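# Sorting out a messy photo catalogue in an afternoon

I put this off for years. By the time I gave in, my catalogue had 4,000 pictures in it, half of them called things like "DSC" followed by a number, and I couldn't find the one of my sister's wedding cake when she asked for it. So this is the way I did it, mistakes included, and it should work in pretty much any photo organiser that has keywords and star ratings.

## Before you touch anything

Make a copy of the whole lot on a separate drive. I mean the pictures and the catalogue file, as they're usually kept in different places (mine was buried in a folder I'd never opened). Then open the copy and check that a few pictures load properly. Mortimer Lindgren from our camera club in Galtley skipped that bit last November and found his backup was a catalogue with no photos behind it - he's still rather quiet about it.

## Step 1: Fix the folders

Keep it dull. I have one folder per year and, inside that, one per outing, named with the date first and then the place:

- 2019-08 Villanueva
- 2021-04 Kilidcombe
- 2022-10 Galtley allotments

Move folders from inside the program, never from your computer's file browser. If you do it outside, the program loses track of them and you get a rash of little question marks. You can point it at the new location afterwards, but with 63 folders it's a miserable job. Ask me how I know!

## Step 2: Throw out the obvious duds

Go full screen, turn on caps lock if your program uses it to jump ahead after each rating, and press the reject key for anything blurred, black or of your own shoe. Don't agonise. If you stop for more than a second or two, leave it in and carry on.

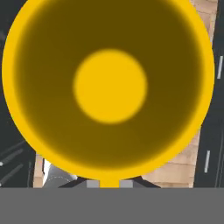

I did mine in bursts with the radio on and got rid of almost 90 pictures in the first sitting, which was less than I'd hoped, but I got braver. Once you've been through a folder, filter to show only the rejects, have one last look, and delete them all together.

## Step 3: Add keywords, but not too many

My first go was hopeless. I had "dog", "dogs", "Dog" and "doggy", and each one found a different set of pictures. Write your list on paper first and stick to plurals or singulars, whichever you fancy.

I use four sorts:

1. Who's in it
2. Where it was
3. What the occasion was
4. What sort of picture it is (portrait, landscape, close-up)

Select a whole outing and add the place to everything in one go, then pick out smaller groups for people. If your program finds faces for you, let it run overnight and check its guesses in the morning. It was convinced my uncle was a statue in Plekaritz.

## Step 4: Stars for the good ones

One star means I'd keep it, three means I'd show somebody, and five means I'd pay to have it printed. I never use two or four, and I've yet to miss them.

Now make a smart collection (some programs call it a saved search) for anything with three stars or more. It fills itself as you go, so next time somebody wants to see your holiday snaps you can open that and spare them the other six hundred.

## Keeping it tidy

Do the rejects and the place keyword on the day you import, while you still remember where you were. The stars can wait for a wet Sunday. And back up again when you've finished, on top of the copy you made at the start - I keep that first one until I've used the new catalogue for a month or so.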